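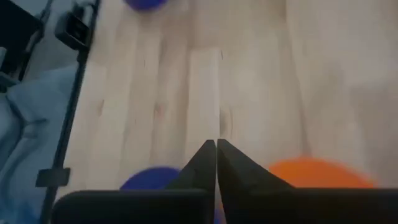

Round Seven at Chisholm

The sorting event at the Chisholm student league has a short rulebook. A team gets a table, an arm with a two-finger gripper, a set of round objects in blue and orange, and seven minutes. Blue goes to one side, orange to the other. An object that leaves the table is out of play. Points are given for each correct placement and taken away for each contact that moves a neighbor.

Most of the engineering goes into the last part. A gripper coming down between two objects has to fit its fingers and its housing into whatever space is left, and the housing is wide. Teams that plan only for the fingertips lose points to the parts behind them.

The Tandia robotics club entered for the second time this year. Its code, called Flonimero, was written by 19 students who meet on Sunday afternoons. The first version used a single overhead view. The current version relies on a camera at the wrist, which gives a close view of the fingertips but has two costs. The gripper hides objects near the bottom of the picture, and the picture blurs when the arm moves quickly.

Yhon Palomino, who wrote the vision code, handled the first problem by fitting a circle to whatever arc is visible. "If I have the top edge, I have enough to guess a center," he said. "If I have less than that, the arm backs up and looks again."

The blur took longer. Lowering the exposure made the blue objects too dark to separate from the black gripper. The club settled on a pause before each grasp, set at 50 milliseconds, then doubled it after a bad afternoon of practice. Wood grain caused trouble as well. Reddish knots in a tabletop passed the early color filter for orange, and the fix was a minimum size.

Training data came from the club's own practice runs, labeled by hand. Istamow, a parts supplier, lent the club a spare set of fingers with narrower tips. They reached into tighter gaps but let the objects roll, and the team went back to the standard pair.

Tandia placed seventh in qualifying. The next item on its list is a faster return path after each drop.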